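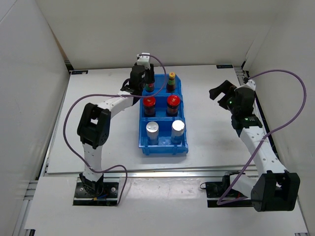
# The Blue Bin, Stoltberg pantry shelf

Two sauces, two jars, two cans. A blue bin has three rows, and I have opinions about what goes in them. Tall things at the back, squat things in the middle, cans up front where a hungry person can grab one at 9 p.m.

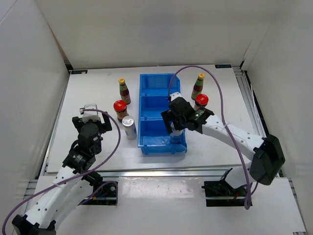

*Can in front. The sauce keeps its distance.*

Before the bin, our pantry in Skurnum ran on the honor system, and the mustard had no honor. I once bought the same chili paste in three different months.

Everything comes out before anything goes in, which feels like a waste of an evening
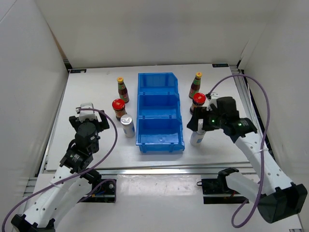 and is the only part of the job I enjoy. Pairs face each other across the bin like a very dull dance. Then back they go, until somebody makes noodles.

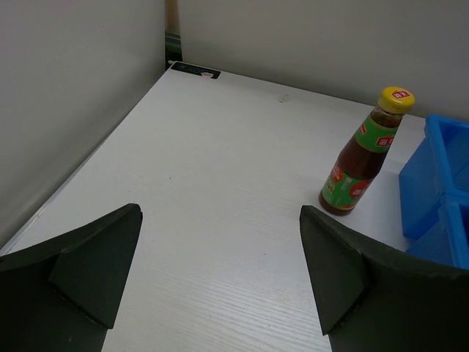

*Yellow cap, green label, all alone.*

Next gallery: the spice drawer, all 25 jars of it.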